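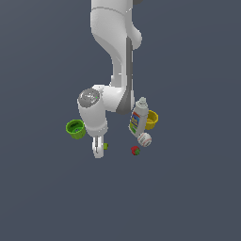
Edit Juhász, August

In der Simulations-AG sind wir jetzt beim Greifen. Die Aufgabe für den Wettbewerb: Der Arm soll auf Zuruf ein bestimmtes Objekt anfahren, also den Baseball, die Erdbeere oder einen der Becher, ohne die anderen umzuwerfen. Unsere Gruppe heißt Skitby, die Parallelgruppe Prurwood.

Der gelbe Becher ist leicht. Die Erdbeere macht Ärger - sie ist klein, und der Greifer kommt meistens ein Stück zu weit links herunter. Von 723 Durchläufen haben wir 679 ausgewertet, der Rest ist beim Speichern abgebrochen. Der kleine gelbgrüne Würfel wird vom Erkennungsteil gern mit dem grünen Becher verwechselt, wenn ein Finger davor ist. Aldana Ibarra hat deshalb die Farbschwellen neu gesetzt. Seitdem geht es besser, aber noch nicht gut genug.

Den grauen Hintergrund lassen wir vorerst so. Eine Tischtextur kostet Rechenzeit, und die Rechner im Kursraum sind alt. Für die Abgabe brauchen wir 10 saubere Griffe hintereinander, bisher war bei 5 Schluss.

Nächstes Mal: Anfahrhöhe ändern und die Flasche weiter weg vom Unterarm stellen.

Kommentare (2)

salgado: Lasst ihr die Positionen bei jedem Lauf neu würfeln?

Edit: Ja, nur die Becher bleiben in ihrer Hälfte.

Diese Seite verwendet Cookies. Mit der weiteren Nutzung stimmst du dem zu.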